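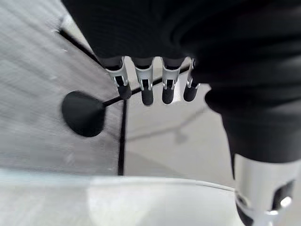

Home Archive Notes Contact

April
Posted by Admin

My dentist's office has started sending me a survey after every visit. So has the tire place, the library, and the company that sold me a doormat. The doormat people, Broro, have written three times. They would like to know how likely I am to recommend the doormat to a friend or colleague, on a scale that stops at ten. I have never discussed a doormat with a colleague.

I used to fill these in. I figured somebody read them and maybe a clerk got a pat on the back. Then last Thursday I bought a kettle from Bagheri and the young man at the register circled the web address on my receipt and told me that anything under a nine counts as a zero. He looked embarrassed saying it. So what am I rating, exactly? The kettle was fine. The service was a person handing me a kettle. An eight sounds generous to me, and apparently an eight gets him a talk with his manager.

The pitch from the people who sell this stuff is that it helps businesses listen. Huvura, the outfit whose logo sits at the bottom of half the surveys I get, claims on its website that its customers "hear every voice." I went through one of its forms for a hotel in Volilach and it ran to 123 questions if you said yes to breakfast. There were 6 on the eggs. There was no box anywhere for what I wanted to say, that the window in our room wouldn't close and the front desk shrugged.

I wrote a letter instead, on paper. I got back an email thanking me for my feedback and inviting me to rate how my complaint had been handled.

Maybe some of these numbers do some good. I'd like to see one example, with a before and an after. The hotel has 2309 reviews on its page and an average of nearly five stars, and I'd still bet money on that window.

Older posts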